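Liebe Leute,

zuerst das Wichtigste: Der Pegel an der Gesley ist wieder da, wo er hingehört, und ich habe seit Wochen zum ersten Mal durchgeschlafen. Viele von euch haben gefragt, warum in der letzten Ausgabe so wenig über das Hochwasser stand. Ganz einfach, ich hatte keine Zeit zum Schreiben (und der Drucker stand im Keller, aber dazu schweige ich lieber). Jetzt also nachgeholt, und zwar ausführlich, weil ich finde, dass wir über die Warnungen reden müssen, solange alle noch wissen, wie es war.

Kurz für alle, die verreist waren: Die Gesley ist in der Nacht an zwei Stellen über die Ufer gegangen, oberhalb der alten Mühle und unten am Fußballplatz in Kuvcombe. Der Pegel an der Brücke stand in der Spitze bei 503 Zentimetern. Die Marke, ab der bei uns die Keller in der Unterstadt volllaufen, liegt bei 500. Drei Zentimeter drüber klingt nach nichts, oder? So habe ich auch gedacht, bis ich mit der Taschenlampe auf der Kellertreppe stand und die Weihnachtskiste an mir vorbeischwamm.

Was mich seitdem beschäftigt, ist gar nicht so sehr das Wasser. Das kommt bei uns alle paar Jahre, meine Oma hat die Kartoffeln nicht umsonst auf dem Dachboden gelagert. Mich beschäftigt, wer wann Bescheid wusste. Ich habe nämlich herumgefragt, und die Antworten gehen wild durcheinander. Manche hatten abends schon die Meldung auf dem Handy, andere wurden von der Sirene wach, und in der Gerbergasse hat die Sirene überhaupt keiner gehört. Dort steht der Wind immer so, dass man den Bahnhof hört und sonst nichts. Wenn ihr mich fragt: Da gehört ein zweiter Mast hin, und wenn er hässlich ist, dann ist er eben hässlich!
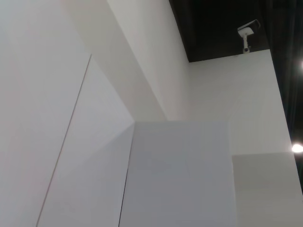

Lenka Beneš sieht das anders und hat mir nach meiner kurzen Rundmail gleich geschrieben: Eine zweite Sirene bringe wenig, solange die Leute nicht wüssten, was der Ton bedeutet. Bei ihr im Haus seien vier Parteien wach geworden, alle hätten am Fenster gestanden, und dann seien alle wieder ins Bett gegangen. Man habe gedacht, es brenne irgendwo. Erst als jemand im Treppenhaus gerufen habe, das Wasser sei im Hof, sei Bewegung in die Sache gekommen. Sie wünsche sich einen Zettel in jedem Hausflur, groß gedruckt, und zwar mit dem Satz ganz oben: Geht nicht in den Keller.

Da hat sie natürlich recht, und ich werde ein bisschen rot dabei, denn wo war ich? Im Keller. Wegen der Weihnachtskiste. Ich schreibe das hier so offen hin, damit es euch beim nächsten Mal peinlicher ist als mir. Die Tür geht nach innen auf, das Wasser drückt dagegen, und ab einer gewissen Höhe bekommt man sie nicht mehr auf, ganz egal, wie kräftig man ist. Dazu die Steckdosen auf Kniehöhe. Die Kiste ist übrigens hin, bis auf die Strohsterne, die hängen jetzt auf der Wäscheleine und riechen nach Fluss.

Den Zettel machen wir. Tetsuya Iwasaki hat schon einen Entwurf geschickt, sehr klar, sehr knapp, und er hat die Sirenentöne so aufgeschrieben, dass man sie versteht, ohne Musik studiert zu haben. Ich habe nur die Schrift noch größer gemacht. Oksana Kostiuk übersetzt ihn ins Ukrainische, und falls jemand von euch noch eine andere Sprache beisteuern kann: bitte, bitte melden! In den Häusern am Planham wohnen so viele neue Familien, die bei der letzten Flut noch gar nicht hier waren und woher sollen sie es wissen.

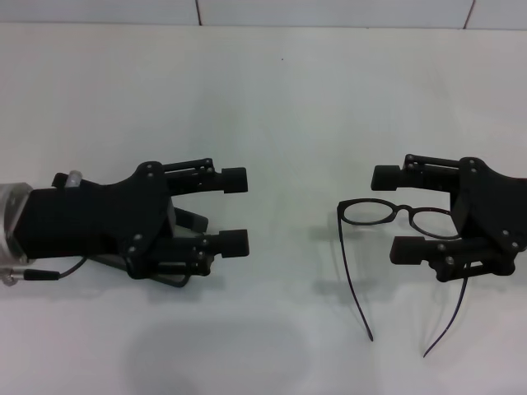
Nun zu den Sandsäcken, denn auch dazu kamen Fragen. Ja, es gab welche. Nein, sie waren nicht dort, wo man sie brauchte. Das Depot liegt hinter der Firma Šimko, also auf der anderen Seite der Brücke, und die Brücke war gesperrt, sobald das Wasser am Geländer stand. Wer die Idee hatte, weiß ich nicht, ich will es auch nicht wissen. Matěj Hrubý ist den Umweg über die Landstraße gefahren, fast 5 Kilometer mit dem Anhänger, und das mehrmals in einer Nacht. Wenn ihr ihn trefft, gebt ihm einen Kaffee aus. Oder besser ein Stück von dem Mohnkuchen aus der Bäckerei am Markt, den mag er lieber, sagt er.

Ich hätte deshalb gern ein zweites, kleineres Lager in der Unterstadt. Die Garage neben der Schule stünde leer, hat man mir gesagt, und trocken ist sie auch geblieben. Gefüllt lagern sollte man die Säcke übrigens nicht allzu lange, das Gewebe wird mürbe und beim Anheben reißt es. Also lieber leere Säcke, ein Haufen Sand unter einer Plane, Schaufeln, und dazu Leute, die wissen, wo der Schlüssel hängt. Beim Füllen bitte nur bis gut zur Hälfte! Ein praller Sack liegt da wie eine Wurst und lässt das Wasser fröhlich durch die Lücken. Ich habe die halbe Nacht pralle Säcke gestapelt und mich gewundert.

Chaimae Farouk hat mich noch an etwas erinnert, das ich völlig vergessen hatte, nämlich die Öltanks. In der Unterstadt stehen noch einige davon, und ein Tank, der nicht verankert ist, schwimmt auf, sobald das Wasser hoch genug steht. Dann reißen die Leitungen, und das Öl zieht in die Wände. Bei uns in der Straße ist das einmal passiert, da wohnte ich noch nicht hier, aber man erzählt sich, der Geruch sei jahrelang nicht rausgegangen. Schaut also bitte nach oder lasst nachschauen, ob bei euch alles fest sitzt. Und wer zur Miete wohnt, fragt die Hausverwaltung, am besten schriftlich.

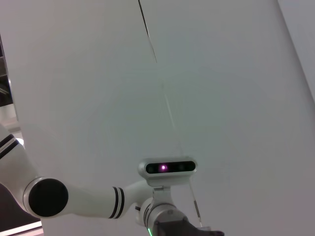 Ein Wort noch zum Trocknen, weil ich bei Nachbarn schon Tapeten über feuchtem Putz gesehen habe. Macht das nicht! Lasst den Wänden Zeit, auch wenn es scheußlich aussieht und die Schwiegereltern kommen. Im Sommer ist Lüften allein so eine Sache, wenn draußen schwüle Luft steht, wird der Keller davon eher nasser. Morgens früh und nachts, dann wieder zumachen. Wir haben inzwischen fünf Bautrockner, die reihum gehen. Die Liste führe ich, sie ist lang, und wer fertig ist, bringt das Gerät bitte ohne Umweg zur nächsten Adresse und stellt es nicht erst in die Garage. Den Behälter vorher ausleeren, ja? Mein Kofferraum dankt.

Für die Versicherung gilt: alles fotografieren, auch das Zeug, das euch wertlos vorkommt, und die Wasserlinie an der Wand gleich mit. Erst dann kommt es auf den Sperrmüll. Und ruft vorher dort an, bevor ihr größere Sachen wegwerft, manche wollen selbst noch jemanden schicken.

Im Oktober möchte ich eine kleine Übung machen, nichts Großes. Einmal Sirene hören, einmal Säcke füllen, einmal schauen, ob die Telefonkette funktioniert, und hinterher Suppe. Wer kochen mag, schreibt mir. Wer lieber Säcke schleppt, schreibt mir auch. Den genauen Termin schicke ich herum, sobald ich weiß, wann wir den Schulhof haben können.

Ach ja, und am Fußballplatz liegt immer noch ein blaues Kinderfahrrad, das die Gesley von irgendwo mitgebracht hat. Es fährt sogar noch. Wer es vermisst, kann es bei mir abholen, ich habe es in den Schuppen gestellt.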